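Unit 6: Condition Assessment of Horizontal Work Surfaces

Read before the practical. Bring the Unit 5 record sheets and a soft pencil.

## 6.1 Scope

This unit covers light-colored wooden tabletops in regular use: prop tables, display tables, classroom benches. Upholstery and stone are treated in Unit 11. The grading scale is the Drornley scale used since Unit 2, with grades from 0 (no visible wear) to 5 (surface no longer serviceable).

## 6.2 Terms

**Scratch.** A linear mark. Record direction relative to the grain (with, across, oblique). A fine scratch on a pale top often reads as white.

**Chip.** Local loss at the surface. Record the longest dimension.

**Residue.** Foreign matter sitting on the surface. Specks and smears are entered separately, as they usually call for different treatment.

**Grime.** Dark marks and smudges. Do not write "stain" unless a cleaning test has been made and the mark remained.

**Grain.** The pattern of the top. Grain lines are not defects. On tops with strong, wavy lines, students tend to enter the darker lines as discoloration. If a line continues across the top and runs with its neighbors, leave it out.

## 6.3 Recording procedure

1. Fix the orientation. Mark one edge of the sheet as "near" and keep it there for the whole session.
2. Divide the top into left, central and right zones.
3. Enter the objects standing on the top before entering any wear. The surface under an object is recorded as "not inspected."
4. Work through the zones in order. Enter scratches and chips first, residue second, grime last.
5. Check any dark area for shadow. Move the lamp and look again before writing it down.

A worn top will normally produce entries in several classes. The Trulby table has fine white scratches, chips and white specks over the left and central areas, with a streaky smear of white paint near the lower-left edge. The artificial grapes are entered under step 3. 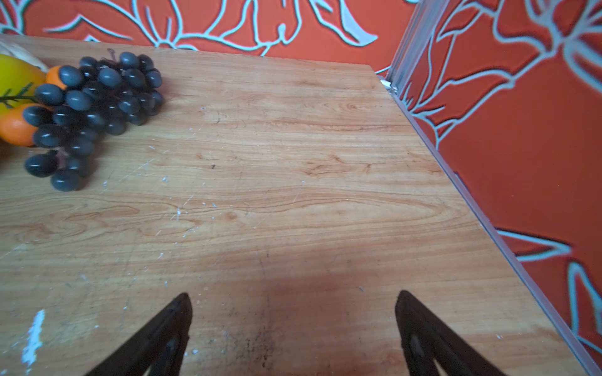

## 6.4 Common errors

- Grading the whole top from its worst zone. Grade each zone, then take the median.
- Merging specks and smears into one entry. A ragged, broken line of paint is one smear.
- Omitting isolated marks. A single tiny dark speck still gets an entry, with its position.
- Describing a mark by its supposed cause ("knife cut," "cup ring"). Describe form and color only.

## 6.5 Assignment

Complete one Posten sheet for a tabletop of your choice. Minimum 20 entries. Attach a sketch with the zones marked. Submit through the Magagula folder by the end of September.

Reading: course reader, p. 41, table of wear classes.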